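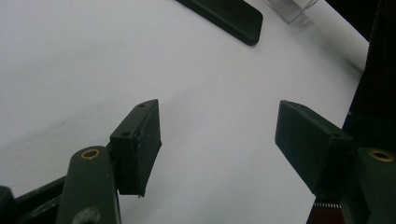
Dark green gripper, smooth white surface.

**Ticket title:** Work-share top-up file rejected by Ivora, error 636
**Site:** Donnelly, Doltwood plant, payroll office
**Priority:** High (people are waiting on money)
**Status:** Resolved, one follow-up open

**Opened, 8:50 am**

Hi all, me again from payroll at Doltwood. I can't get our February work-share file through the Ivora portal and I'm running out of things to click on.

For whoever picks this up and hasn't dealt with us before: the plant has been on reduced hours since the new year, and 41 of our people are getting the income top-up for the hours they've lost. We keep the hours in Jostent, I export them at the end of the period, I upload the file to Ivora, and the top-up goes out by direct deposit a few days later (two people still get a cheque, bless them). January went through first try and I was very smug about it.

February comes back with this:

```
IMPORT FAILED
Code 636: claimant period conflict
Row 1,666
No records were saved.
```

No records saved! So it's the whole file, not one person. The cut-off for this pay run is 4 pm tomorrow and if we miss it everybody gets bumped to the next one. I've had four people at my counter already asking when it lands, and one of them has rent coming out.

What I've tried so far:

- Uploaded it again. Same code, same row.
- Logged out, cleared the browser, logged in, uploaded it again. Same.
- Different browser. Same.
- Exported a fresh copy out of Jostent in case the first one got mangled. Same, and same row number, so at least it's consistent about it.

**9:35 am**

Thanks for the quick reply. You asked me to open the file and look at the row. I opened it in the spreadsheet program and row 1,666 is a perfectly ordinary line — a shift in the second week, four hours worked, four hours lost, nothing blank. I compared it with the lines above and below and I can't see a thing wrong with it.

I also checked that worker's claim on the portal. Active, bank details there, January paid in full.

**10:10 am**

Okay, a little embarrassed. You pointed out that Ivora doesn't count the header line and the spreadsheet does, so I was looking at the wrong row by one. The line it's complaining about is the next one down and it belongs to a different person altogether. Could that go in the help page please? It would have saved me half an hour of staring at some poor fellow's Tuesday-to-whenever shifts.

The right line is one of our finishing crew. Short background, leaving the name out of the ticket for privacy (you can see the claim number on your side). This worker was fully laid off in January for a bit, before the work-share agreement took in their department, and claimed ordinary unemployment benefits for that stretch. Then we called them back on reduced hours and they moved over to the top-up like everyone else on the crew.

So I'm guessing "claimant period conflict" means it thinks they're claiming both at once?

**10:40 am**

Followed your steps for the overlap check. Writing them out properly, as I'll want them again and I never remember these things:

1. In Ivora, open the claimant and go to Periods.
2. Tick "show closed and pending".
3. Compare the end date on the old claim with the start date on the work-share one.

The old claim is NOT closed. It's sitting at "pending end" with nothing in the end date box. I didn't know that tick box existed. Without it you only see the work-share period and everything looks lovely.

I went back through my folder and I did send the recall notice. I have the confirmation page printed out with my coffee ring on it. So from our side the person was reported as back at work, and the old claim should have been shut on that date.

**11:15 am**

Tried to put in the end date myself. The box is greyed out for employer logins. Fair enough, I suppose you don't want employers closing off people's benefit claims whenever they feel like it. But then who does it?

You said either the claimant confirms it from their own account or your claims team does it by hand, and the claims team is a day or more behind. I'd like to go the claimant route if it's faster. They're on the afternoon shift so I'll catch them at the start of it.

Can I please also ask the obvious question. Is there any way to send the other 40 people through while this one gets fixed? I don't love the idea of leaving somebody behind, but I like holding up the whole plant a lot less.

**12:05 pm**

Right, so I can split the file, but I can't just delete the lines in the spreadsheet. I know this now because I tried it and got a brand new error about the control total. Lesson learned. The last line of the file carries a total of lost hours and it has to match the rows, and when I took one person out it didn't.

Doing it the proper way, in Jostent:

1. Programs, then Work-share, then Export.
2. Choose "Selected employees" instead of "All active".
3. Untick the person being held back.
4. Under Batch number put 1 for the main file. The held-back person goes in batch 2 later.
5. Export, and don't open it in the spreadsheet before uploading. Yours apparently strips the zeros off the front of claim numbers when it saves. I'd been opening and saving mine every time and got away with it in January by pure luck, I think. None of our January claim numbers started with a zero and three of the February ones do.

That last one worries me a bit. Would those three have failed too, once we got past the first error?

**12:30 pm**

Answer was yes, they would have. Glad I asked!

Batch 1 uploaded straight out of Jostent, untouched. Green bar, "Import accepted", 40 claimants. I could have kissed the monitor. I went out on the floor at lunch and told people it's in, and that I can't promise the exact day but it made this pay run.

**3:20 pm**

Caught our held-back worker at shift start and we sat down at the spare computer. It took a few goes because their portal password had expired and the reset message went to an old email address. We got there with the phone code in the end.

Once they were in, there it was on their home page: "Please confirm your return to work." It had been waiting for weeks. They said they'd seen it and thought it was a leftover from January, and they were scared that pressing it would cut off their top-up. I completely get that. The wording is

> Confirming will end your benefit.

and if I was living on short hours I wouldn't press that button either. It doesn't say WHICH benefit. Please, please pass that along to whoever writes those. Something like "Confirming will close your January layoff claim. Your work-share top-up will continue" would do the job. We have more recalls coming from that same department.

They pressed confirm. The old period still says "pending end" on my side as of now. You mentioned it updates overnight, so I'm leaving batch 2 alone until morning.

**Next day, 8:15 am**

Old claim shows closed, with the right end date, matching the recall notice. Exported batch 2 with just the one person and uploaded it. Accepted, no warnings. They're in the same pay run as everyone else, with most of a day to spare.

I rang down to the floor to let them know and got a cheer over the phone.

**8:45 am**

Happy for you to mark this resolved. One thing to keep open, or split off into its own ticket if that's how you like it: can Ivora warn us at the time we file a recall notice that the claimant still has something to confirm? Right now I get a confirmation page that looks finished, and the worker gets a message that looks frightening, and neither of us knows about the other's half.

For my own notes, and for whoever covers me when I'm off in the summer:

- Error 636 = check Periods with the "closed and pending" box ticked.
- Row number in Ivora is one less than the spreadsheet's.
- Look at files in the Jostent preview. Never save them from the spreadsheet.
- When we call someone back from a full layoff, walk them through the confirm button the same week.

I've taped a copy of that inside the cupboard door by the printer. Also still waiting to hear whether the two cheque people need a new form for March or if January's carries over.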